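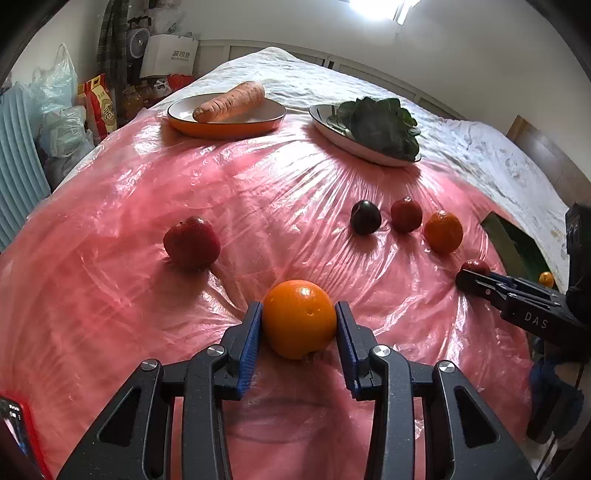
## 4. Teaching the fruit pickup

Okay, this is the part of the guide where people get excited and skip ahead, so I'll ask you nicely to read it through once before you touch anything. You're going to show the Casineck what picking up fruit looks like by doing it yourself with the hand-held gripper, over and over, until it has enough runs to try a little tidying on its own.

Can it put your groceries away yet? No. I've had mine since November and it can clear a few pieces of fruit off a soft surface if I've shown it that same fruit on that same surface. Swap in a plate it hasn't met and all bets are off. But that first bit is still a chore getting done by a machine, and I think it's pretty great!

### Before you start

- Charge both grippers. The light on the Damico battery should be solid.
- Set out fruit in a few sizes. An orange, an apple and a plum make a good starter set.
- Pick your surface. A bed is harder than a table (everything sinks and rolls), so if you plan to use the robot on beds and couches, teach it there.
- If you're working on bedding, lay a plastic sheet over it. Plums leak.

### Steps

1. Hold the gripper low and level, with the fingers open wider than the fruit.
2. Start the recording and wait for the beep.
3. Come down slowly over the fruit, with one pad on each side. Aim for the widest part. On a big orange that's close to as far as the fingers will open, so take your time lining it up.
4. Squeeze until the pads grip and then stop squeezing. You'll be tempted to give it a little extra. Don't.
5. Lift straight up and pause for a second before you move sideways. On plastic this matters a lot, the sheet likes to come along for the ride.
6. Carry the fruit to the plate, lower it until it touches, and open your hand gently.
7. Stop the recording. That's one run.
8. Move the fruit around and go again. Do 100 runs with the big pieces before you bring in anything small.

**Note:** If you're using two grippers, keep the idle one off to the side but leave it switched on. The Walness software wants to hear from both or it tosses the run. I lost a whole Wednesday evening to this.

**Caution:** Shiny plastic throws glare, and glare confuses the tracking. If you're near a bright window, pull the curtain partway or turn so the light comes from behind you. My first batch was 65 runs and I kept 43.

**Caution:** Keep your free hand out from between the fingers while the gripper is powered. The pads are soft, the linkage behind them isn't.

### What to expect when it tries alone

Oranges and tangerines go well. The peel has some grip to it and a bit of rough handling doesn't show. Apples are okay if they're sitting upright. Small round stuff is where it gets silly: the fingers nudge the fruit, the fruit rolls, the robot follows it, and you end up watching a very slow chase across the covers.

Leafy greens I'd leave for later. Giorgia Ruggiero wrote the Bassi add-on for soft and floppy things, and her advice is to get your fruit runs solid first and then load it. Carrots are fine if you grab them across the thick end.

If the robot drops more than it places, go back to step 4 and listen to your recordings. A squeak means you're squeezing too hard, and it'll have learned that from you. Delete those runs and record new ones. Error 1665 just means the storage card is full, so copy your runs off and clear it before you start section 5.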